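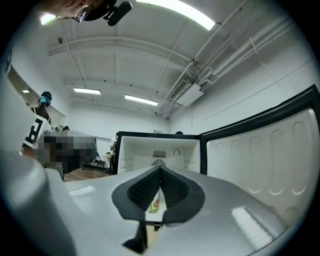 First in the family, and still asking dumb questions

1 August 2026

So I passed my probation! As of this week I'm a real, permanent, got-my-own-login paralegal at Drokudell, and I've been wanting to write down how strange the last few months have been before I forget what it felt like.

Some background for new readers. My dad drove a delivery truck and my mom did alterations out of our front room in Indosmont. Growing up, the only lawyer I'd ever laid eyes on was the one on the bus bench ads (big teeth, bigger phone number). When I told my folks I was signing up for the paralegal certificate at the community college, Dad asked if that was the one with the parachute. He was kidding. Mostly.

The certificate cost me $1,867 all in, with books, and I paid for it in pieces over four semesters while working the returns desk at a hardware store. I'm putting the number here because when I was looking, every site wanted my email address before they'd tell me what anything cost. The single most expensive thing was the civil procedure textbook, $228 used, and somebody had already highlighted every line in the first chapter and then given up completely. I felt close to that person.

Anyway, the job. I started in January and the legal stuff was fine. I know how to cite check, I can put together an exhibit binder, and I'd used Clostolo for document management in class, so I even looked kind of slick on day one. What I wasn't ready for was all the other stuff that everyone seemed to have picked up at the dinner table when they were nine.

Like lunch. My second week there was a lunch at Soltani, which is the place with the cloth napkins across from the courthouse, and I spent the entire time trying to work out whether I was supposed to be paying. I had checked my bank balance in the restroom! I ordered soup. Then the bill just vanished, some partner had taken care of it before we sat down, and everyone else had eaten fish.

Or the way people talk about school. Three of the associates on my floor have a parent who practiced, and one of them has a grandfather who was a judge. They're nice about it, they really are, and they'll answer anything I ask. But they'll say "oh, you should just call over there and talk to the clerk" like calling the clerk is a thing a person can just do. I rehearsed that first call out loud in my car. It lasted under a minute and she was lovely.

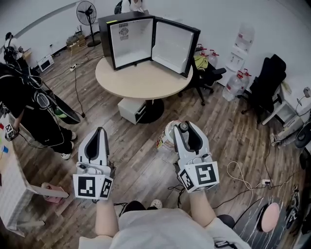 Mini fridge on the round table, door open.

I keep thinking about how much of this is knowing the law and how much is knowing what's normal. I had good grades. I had no clue that you could ask for more time on an assignment, or that "when you get a chance" from one attorney means Thursday-ish and from another one means put down your sandwich. My mom's advice for any job has always been keep your head down and be early, and I love her, but I think it cost me a couple of months. The people who get handed the interesting files are the ones who wander into offices and ask what's going on.

So in the spring I made myself start wandering. One question a day, to anybody, out loud. I asked what "of counsel" meant after pretending to know for weeks. I asked how people pick between the day program and the night program if they go on to law school, and got a 20 minute answer with a drawing on a legal pad, which I've kept.

Am I going to apply? I don't know yet. The night program is long, the loans scare me, and I've only just gotten used to having dental. But I sent off for my transcripts, so make of that what you will.

If you're doing the certificate now and want my old outlines, leave a comment and I'll send them over. The civil procedure ones are pretty good. Property is a mess, sorry in advance.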